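Forums > Hand-held kit > Grippers and jaws

Cuvilier or Umari jaws for small stuff?

Print this thread | E-mail to a friend

pinchpoint
Got the pair of hand-helds on the bench at last. Cuvilier jaws on for now, Umari set came Friday and is still in its bag. Want to settle on one before we do any more sessions. Job is small light things, in and out of shallow dishes. Anyone run both?
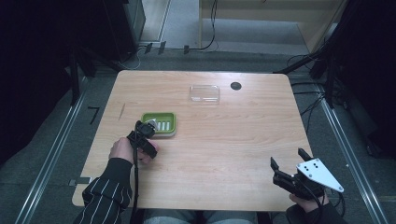

Cable weight is what bugs me most so far, more than the jaws. By the end of a session my wrist is doing half the work of holding the thing level. The soap dish is a good test for it, you come in over the near edge with the jaws angled up and the lead hanging off the table behind your hand, and any tug shows up right at the tips. Small white bit inside is the target. Raised ridges don't help, you can't slide under anything.

marl_and_grit
Umari, no contest. Softer face, grips little things without firing them accross the room. Cuvilier are fine for boxes.

tallowby
Disagree. Had Umari on ours for 2 months and the faces went shiny, then useless. Cuvilier scuff up but they keep biting. Paid for 3 spare sets of Umari and used the lot.

marl_and_grit
You were over-tightening. Said so at the time.

tallowby
I was not. Did the screws up by the book.

pinchpoint
Ok ok. What about wear though, does it matter if the top edges go pale? Mine look rough from the gripper camera. Went back through the clips last night, 3220 of them, and the jaws are in nearly every one so it's hard to un-see.

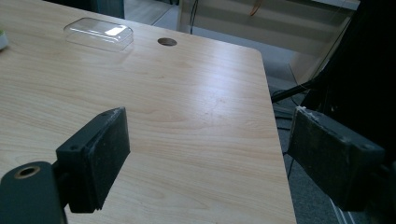 Gripper cam, jaws open, nothing held. Worn spots along the top edges.

tallowby
Cosmetic. Look at the inner faces, those are what count. Scuffs there are fine, a step or a groove isn't.

Dilruba Sivakumar
Slightly off to one side but check your light before you blame the jaws. You've a bright band right across that table top and the clear box is nearly gone against the wood. We had the same with the Alatau camera, dropped exposure a bit and edges came back. Marikar one coped better out of the box but the view is narrower, you lose the sides.

marl_and_grit
Wouldn't touch exposure mid-project. Then half your clips don't match the other half.

Dilruba Sivakumar
Move the lamp then. Or a matt cloth.

pinchpoint
Cloth changes the table so same problem surely. Will try the lamp first. And the lead, going to clip it to my sleeve and see if the tug goes.

tallowby
Clip it above the elbow. Wrist is worse, ask me how I know

pinchpoint
Right, elbow. Umari set goes on the left one only, Cuvilier stay on the right, will post both when I've had a proper go.

Last updated: May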